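仿真抓取评测规程

仿真抓取评测规程是机器人操作领域的一类技术规范,用于规定在计算机仿真环境中测试机械夹爪抓取能力时的场景设置、判定方法和记录要求。此类规程多由研究机构或设备厂商自行制定,适用于实机试验之前的算法筛选。较常被引用的文本有Veteck抓取规程和在其基础上修订的Odoi版。

沿革

Veteck规程最初是Stisier公司的内部文件,只规定了物体清单和重复次数。后来Drusville的一个实验室在使用中发现,不同小组对“抓取成功”的理解不一致,结果无法比较,遂补充了判定条款,形成Odoi版。两个版本目前并行使用,报告中须注明所依据的版本。

场景与物体

规程要求物体模型兼顾规则几何体和不规则形体。不规则形体宜保留表面起伏、凹坑和沟痕,不得为便于计算而简化为圆柱或长方体。碰撞模型与显示模型不一致时,应在报告中说明差异。Odoi版的标准物体集含32件物体,每件以6种初始姿态放置。

地面或背景的纹理可以更换,但同一组对比试验内应保持一致。依靠视觉输入的算法,还应另做一组更换纹理的试验。近景视角应能同时看到手指与物体的接触部位和物体顶部。
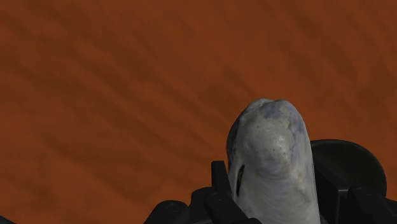 判定

一次抓取按以下条件判定:
夹爪闭合后,物体被提离支撑面并保持2秒;
保持期间物体未从手指间脱落;
手指与物体模型之间没有超出允许值的穿透。

仅凭渲染画面不能判定成功。画面中手指贴近物体,并不说明两者之间已有接触力,因此必须同时查看仿真器输出的接触数据。

记录

每种算法至少执行100次抓取,失败的试验不得剔除。记录内容包括随机种子、仿真步长、摩擦系数、夹爪型号和物体编号。中途更改参数的,已有数据作废,整组重做。

局限

仿真对柔软物体和多孔表面的摩擦处理较为粗略,所得成功率不能直接作为实机指标。Veteck规程建议在报告首页写明“仿真结果”字样,Odoi版将其改为强制要求。

参见:机械夹爪;接触力学;仿真到现实迁移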